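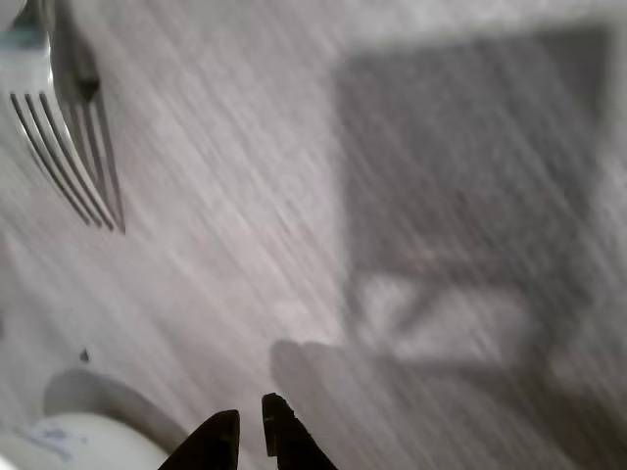
Visit to the Netaser open day, 11/14/23

Netaser sells tableware to hotels and cafeterias, and once a year it opens the Vemard building to customers. I went with Libor Gajdoš, who buys for the same chain of lunchrooms I do. There were 21 of us, split into three groups.

Our guide was Kwok-wai Lau from the product side. He started with forks. The company keeps 2,000 patterns on file, most of them no longer made, and he let us handle seven from the drawers. The older ones are heavier in the neck. Libor liked a plain one called Zarkulard, but it has a long lead time and the minimum order is too big for us.

After coffee we moved on to place settings. Lau prefers a dark mat on a pale table — guests find the silverware faster, he says, and crumbs are easier to spot when clearing. I'm not sure about the crumbs. We talked about laundering mats for longer than I expected, and I took home the price sheet.

Parking is behind the building and fills up early. The next open day is in June, and you sign up at the front desk.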